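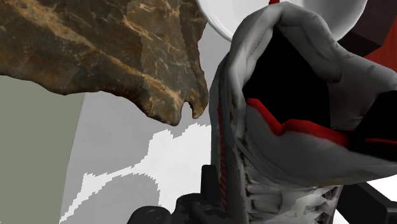
3 min read

4. Footwear and Surface Choice on the Masska Trails

4.1 Setting and sources

The Masska trails run from the Astgate parking area to the old quarry road above Lolport. They were laid out for quarry workers going to and from their shifts, and the route still reflects that use. Long stretches are level and well drained, but the short connecting paths between the terraces are steep and cross broken stone. Visitors who come for a view of the harbor usually take one of these connecting paths without having planned to do so.

The material for this section comes from 735 questionnaires completed at the Astgate trailhead, together with the maintenance logs kept by the Lengyel district office. The questionnaire asked visitors what they were wearing on their feet, which route they intended to take, and, on their return, which route they had taken. Respondents were also invited to describe in their own words any place where they had felt unsure of their footing. The questionnaire was drafted by Tumelo Modise, and the written answers were coded by Etelka Takács. Fieldwork began in June and covered both weekdays and weekends. Days on which the upper terrace was closed are excluded from the analysis.

4.2 Categories of footwear

Earlier work on trail use often divides visitors into those who are properly equipped and those who are not. We did not adopt this division. The written answers show that many visitors chose light shoes on purpose, and that they had good grounds for doing so on the level parts of the route. We therefore used 3 categories based only on the construction of the shoe: stiff boots with a raised collar, low shoes with a firm sole, and soft shoes with a fabric upper. Sandals and other open footwear were too rare to support a separate category and were left out of the comparisons, although the written answers from those visitors were retained.

The fabric category caused some trouble in coding. Respondents used the words "sneakers," "walking shoes," and "running shoes" almost interchangeably, and the same pair was sometimes described one way on departure and another way on return. Where the two descriptions disagreed, the departure answer was used. Figure 1 places a soft gray upper beside broken rock, the pairing that respondents in this category brought up most often in their remarks on the connecting paths.

Figure 1. Fabric shoe and rough rock at close range (computer rendering).

4.3 Intended and actual routes

Visitors in stiff boots kept to their intended route more often than the other groups. The difference was clear on the upper terrace and weak elsewhere. Visitors in fabric shoes were the most likely to report a change of plan, and the changes went in both directions. Some turned back at the first connecting path. Others had meant to stay on the level and went up after seeing other people do so. The second pattern was more common on weekends, when the trail was busy.

We read this finding with caution. People who own boots are likely to walk more often, and experience alone may explain why they kept to their plans. The questionnaire included one item on previous visits, but it was placed on the reverse side of the sheet and a large share of respondents left it blank. We have not tried to estimate the missing answers. A follow-up survey should place this item first.

The maintenance logs support the general picture. Entries concerning loose stone cluster on the connecting paths, and requests for handrails come almost entirely from the same places. The logs do not record what the person making the request was wearing, and they cannot be matched to individual questionnaires. They do show that concern about these paths is older than our survey. Several entries refer to repairs that were proposed, postponed, and proposed again under a different heading.

4.4 How visitors described uncertain footing

The written answers are more informative than the route data. Respondents seldom described the stone as slippery. They wrote about edges, about not knowing how a rock would meet the foot, and about feeling the shape of the ground through the sole. One visitor wrote that she "could have drawn every stone afterward." Another noted that his shoes were comfortable all day and that he had stopped trusting them anyway. Comments of this kind came mainly from the fabric group, but they also appear among visitors in low shoes with a firm sole.

A smaller set of answers concerned the collar of the shoe. Visitors in low footwear mentioned grit getting in at the ankle and having to stop to empty it out. This may seem a minor matter. On the connecting paths, however, there is little room to stop, and respondents reported sitting down on the outer side of the path or leaning on another person. The current trailhead sign says nothing about grit. It advises "sturdy footwear," a phrase that respondents interpreted in very different ways. Visitors from every category told us that they believed their own shoes met the advice.

4.5 Implications for signs and surfacing

The district office has treated footwear as a matter of advice to the visitor and surfacing as a matter of engineering, and has assigned the two to different budgets. Our results suggest that they should be considered together. A sign that describes the ground ahead would give visitors something to compare with the shoes they already have on. We recommend wording that names the surface, such as "broken stone, uneven steps," at the foot of each connecting path, in place of general advice at the parking area, where most visitors have already decided what to wear.

We do not recommend paving the connecting paths. Several respondents valued the change in ground underfoot, including some who had found it difficult, and the logs indicate that an earlier hard surface on the lower terrace broke up and had to be removed. Widening the path at 2 points, so that a person can step aside and sit down, would respond directly to the comments reported in Section 4.4. The district office has been given a sketch of both locations. Costs are discussed in Section 5, along with the question of who is responsible for the retaining wall below the second one.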